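Deletti Colleo Brush Washer and Dryer
Countertop unit for makeup brushes, with Timuser program control

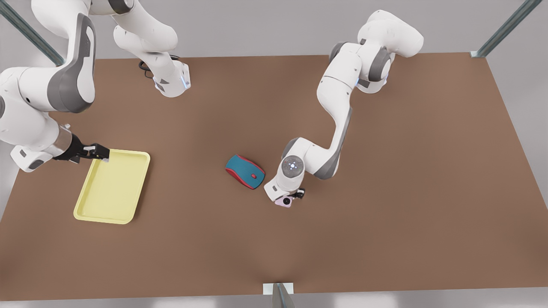 Overview

The Deletti Colleo washes, rinses and dries makeup brushes in a single closed chamber. It is intended for makeup counters, bridal and event studios, beauty schools, and home users with a large brush collection. Brushes hang head down in a removable rack. The handles and the upper part of the ferrules stay above the water line, which limits the amount of water that reaches the glue joint.

The rack holds up to 31 brushes, depending on head size. Large powder and kabuki brushes take the outer positions. Eye, brow and lip brushes go in the center. Sponges and puffs are washed in the mesh insert, which replaces the rack.

The unit has separate tanks for clean and used water and needs no plumbing connection. Both tanks slide out from the front.

How it works

The wash chamber is filled from the clean tank to the level set with the dial on the right side. The rack then turns back and forth in short strokes while the pump moves water and cleanser up through the bristles. There are no rubbing pads or textured surfaces in the chamber. Cleaning depends on flow, so brushes should not be packed so tightly that the heads press against each other.

After the wash, the chamber drains into the used water tank and refills for the rinse. A standard program has 2 rinses. Programs for heavy products, such as cream foundation, gel liner and body paint, have 3.

Drying uses filtered air at low heat. The fan draws air through the rear grille and pushes it down past the handles and out through the heads. Natural hair takes longer to dry than synthetic fiber, and dense heads take longer than loose ones. If a brush is still damp at the core when the program ends, run the Dry Only program again with the lid closed.

Programs

Quick: Synthetic eye and lip brushes with powder residue. One rinse, short dry.
Standard: Mixed sets in daily use.
Cream: Foundation, concealer and cream blush brushes. Longer wash, extra rinse.
Natural Hair: Slower rack movement, lower water temperature, unheated air for the full drying stage.
Sponge: For use with the mesh insert only. The rack motor is off.
Rinse Only: Removes cleanser left from hand washing.
Dry Only: Fan and heater without water.
Chamber Clean: Maintenance program. Run without brushes.

That makes 8 programs in total. The last one used is stored and shown first when the unit is switched on.

Timuser control

Timuser is the control panel used across the current Deletti range. On the Colleo it consists of a dial, a start button and a small display on the front edge. Turn the dial to choose a program, press it to confirm, then press start. The display shows the stage (wash, rinse or dry) and the time left.

Delayed start is set by holding the dial until the clock symbol blinks. It can be used to have a set dry before a morning appointment. Do not leave wet brushes in the closed chamber overnight ahead of a delayed start. Load them dry.

The panel locks when the lid is open. A program that has been interrupted resumes at the start of the same stage once the lid is closed. There is no wireless connection and no app.

Cleansers

Use a low-foam liquid brush cleanser. Deletti supplies one in refill bottles, but any clear, low-foam product without added oil is suitable. Foaming hand soap, shampoo and dish soap will cause the chamber to overflow into the drip tray and may trip the level sensor. Solvent-based quick-dry cleansers are flammable and must never be used in the unit, either in the tank or on brushes about to be loaded. A brush that has been spot cleaned with a solvent product should be left in open air until fully dry before it goes into the rack.

Waterproof mascara and long-wear liner may not come out in one cycle. Work a small amount of cleanser into the head by hand and then run Cream.

The Colleo is a washer. It is not a sterilizer and should not be listed as one in salon hygiene records. Where local rules call for disinfection between clients, disinfect the brushes after washing with a product approved for that use.

What is in the box

Colleo base unit with lid
Brush rack with silicone grips
Mesh insert for sponges and puffs
Clean water tank and used water tank
Air filter (fitted)
Measuring cap
Power cord
Printed manual

Spare grips, filters and a second rack are sold separately. Many studios keep a second rack so that one set can be loaded while the other is drying. The rack from the earlier Colleo model does not fit. Its center post is narrower and will slip on the drive.

Placement

Place the unit on a level, heat-resistant surface. Leave space behind the rear grille and enough clearance above for the lid to open fully. Do not use it in a cabinet or on a towel. Loose powder is drawn into the filter, so a position away from the makeup station is preferred.

Maintenance

Empty the used water tank after every program. Rinse the clean tank and leave it open to dry if the unit will not be used the next day.
Lift out the drain screen and remove loose hairs. A blocked screen is the usual cause of slow draining.
Wipe the lid seal with a damp cloth.
Run Chamber Clean when the display shows the drop symbol. In hard water areas, add a descaling agent suitable for small appliances.
Replace the air filter when it is visibly gray. It cannot be washed.

Troubleshooting

Rack does not turn: Check that the rack is pushed down until it clicks. Remove any brush with a handle that touches the lid.
Display shows the level symbol: The clean tank is low or not fully inserted, or there is too much foam in the chamber.
Brush heads splayed after drying: Heads were touching, or a natural hair brush was washed on Standard. Dampen, reshape by hand and dry flat.
Cleanser smell after the program: Too much cleanser. Run Rinse Only and use less next time.

Brushes not suitable for the Colleo

Do not load brushes with unsealed wooden handles, loose ferrules, battery compartments or glued-on decoration. Retractable brushes can be washed if they lock in the open position. Fan brushes should be washed by hand, as the drying air pushes the fibers out of line.

Warranty and service

The warranty period is 3 years for home use and 2 years for professional use, from the date on the invoice. It covers the motor, pump, heater, fan and control panel. Filters, grips and seals are wear parts and are excluded, as is damage caused by foaming or solvent-based products.

Sales, spare parts and repairs are handled by Nikolaidis. Have the serial number ready when requesting service. It is printed on the plate under the used water tank. Drain both tanks before shipping a unit for repair.

Page last updated Wednesday, May 20, 2020. Specifications may change without notice.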